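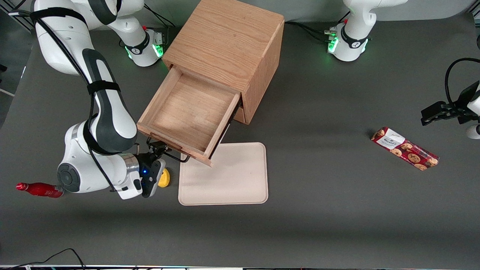 Minutes recorded by Bernd Steinbach

Lurnville Records and Storage Working Group
Minutes, July meeting, 2:00 p.m.

1. Previous minutes
Accepted with one correction: under item 4, "Flesa" should read "Heitmann".

2. Map drawers
The plan cabinets in the east room hold 2555 sheets, nearly all catalogued. Sheets wider than the drawers are still rolled. Agreed that rolled sheets be flattened before any further labelling is done.

3. Drawer runners
Two quotes received. Zoletti quoted for metal side-mounted runners, full extension, rated to 40 kg. Flesa quoted for wooden runners only. Members noted that timber drawers on metal slides need clearance on both sides and that several of the older carcasses are out of square. Zoletti quote preferred, subject to a trial on one cabinet.

4. Humidity
The Heitmann logger in the east room was offline for part of the month. Readings to be left out of the quarterly table. Replacement battery ordered.

5. Folders
Acid-free folders are low. Order of 300 approved. Colour to match existing stock.

6. Other business
Parking at the rear door during deliveries: deferred.

Actions: B. Steinbach to write to Zoletti about the trial and to check the carcass measurements.

Meeting closed 3:10 p.m.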